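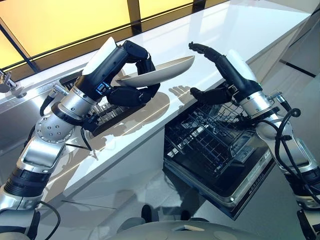 Why do we set the grip force in software when the hand already has a current limit?
The current limit protects the motor. It is set far too high to protect a dish, so the grip force needs its own, lower value.

Cistside Shared Workshop, Building a Two-Arm Helper
Handout 9: Hands and wrists

Before the session
Read the wiring pages in the Alden build guide. Bring your own hex keys, as the shop set is short a 2 mm.

Cable slack
Turn the wrist to both end stops by hand, power off, and watch the loop. If it pulls tight at either end, let out more cable at the forearm clip. Redo this after any change to the wrist.

Setting the grip
Start at 13 percent and close the hand on a plastic bowl. Raise it 2 points at a time until the bowl stays put when tipped. Write the value in the Greker log. Do not go over 62 percent with ceramic.

Rack practice
One arm carries, the other stays open and clear of the rack. Run at the slow setting.

Homework
Finish the Tsang worksheet on joint limits. The full kitchen run is in September.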